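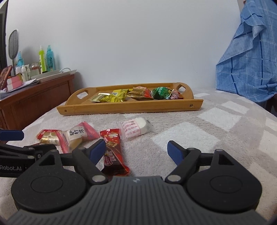
Workshop visit: the Erura gripper build at Brendcombe

By Laiba Ghumman — 1/19/25

The Brendcombe shared workshop is one long room over a tile store. I went to see Erura, a hand-held gripper that Sadia Magsi has been building there since December. The current version is the second. The first used a single servo and stripped its gears.

The task she uses for testing is moving wrapped snacks into a wooden tray. Wrappers are a hard case. Foil creases and film slides, so a grip that holds a wafer bar by its middle can lose it by the crimped end. The blue finger pads are the part she changes most often, and she keeps the rejected ones in a coffee can, labeled by hardness.

Her log had 2,283 grasps in it when I arrived. Each entry gives the item, the jaw opening and the result. Round candies fail more than flat packets. She blames the pad angle and plans to change it by five degrees — the linkage has room for that without new pins.

Parts have cost her $700 so far, most of it spent on motors. A Skarkov driver board sat on the bench waiting for a replacement connector.

Visitors can try the tool after a short briefing. I found the trigger stiff and the balance too far forward. Magsi has both on her list, with the trigger first.

Search this site
Enter keywords Go

Recent visits
Skarkov open day: motor winding by hand
Two evenings at a CNC router class
Brendcombe tool library, new hours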